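How to count sunspots and work out your own daily sunspot number

If you already own a small telescope, you can start keeping a sunspot record this week. I've been doing it from my driveway in Flurndale and I still get a little thrill every time a new group comes around the limb! The counting takes a few minutes, and after a month you'll be watching the Sun turn with your own eyes.

First, safety. Never look at the Sun through a telescope or binoculars without a proper solar filter fixed over the FRONT of the instrument. Don't use the little filters that screw into an eyepiece, as they can crack from the heat. Hold the front filter up to a bright lamp before each session and look for pinholes or scratches. If you find one, throw the filter out. Cap your finder scope too, or take it off.

What you need
A telescope with a full-aperture solar filter
An eyepiece that shows the whole disk, around 50x
A pencil, a clipboard and a sheet with a blank circle on it
A watch set to Universal Time

Step 1. Aim without looking. Watch the shadow of the tube on the ground and move the telescope until the shadow is as small and round as it will get. The Sun should be in the eyepiece or very close to it.

Step 2. Focus on the edge of the disk first, then on a spot if there is one. Give it a minute. The air boils during the day, and the fine detail comes and goes. Mornings are usually better, before the pavement heats up.

Step 3. Find west. Turn off the drive, if you have one, and let the Sun drift. The side that leaves the field first is west. Mark it on your circle right away - I have a whole page from June that is useless to me now for lack of one little W.

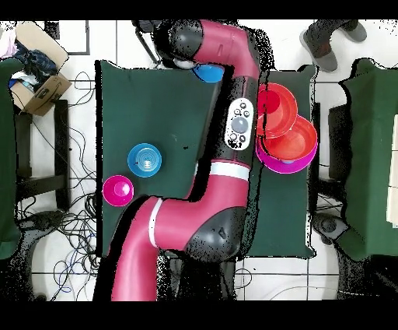 Zullus wrote in to ask about groups: how far apart do two spots have to be before they count as two? I get stuck on this every time there's a long straggly one, and my number ends up different from everybody else's.

Great question, and even experienced observers disagree on it. Spots that belong to the same magnetic region make one group, and most groups stretch mainly east to west. If two clusters sit well apart in latitude, call them two groups. If they share a latitude and look like a leading spot with followers trailing behind, call it one. When you can't decide, look at yesterday's drawing, which often settles it.

Step 4. Count the groups, then count every individual spot in all of them. A lone spot is one group and one spot. Two dark cores inside the same gray penumbra are two spots.

Step 5. Do the math. Multiply the number of groups by 10 and add the number of spots. Say you have 4 groups and 11 spots: 40 plus 11 gives you 51. That's your raw Wolf number for the day. A blank Sun is 0, and you should write that down too!

Step 6. Log the date, the time in UT, the seeing, the groups, the spots and the total. Keep the same telescope and the same magnification from day to day, or your numbers won't compare well with each other.

Your totals will probably run a bit different from the published ones. Each observer gets a personal scaling factor, called k, worked out over many days of overlap, so don't adjust your counts to match anyone. Just write what you see.

Once you have a couple of weeks of drawings, lay them in a row and follow one spot. It will cross the visible disk in a little under two weeks - and sometimes an old friend comes back around the other side.

Posted Nov 20, 2021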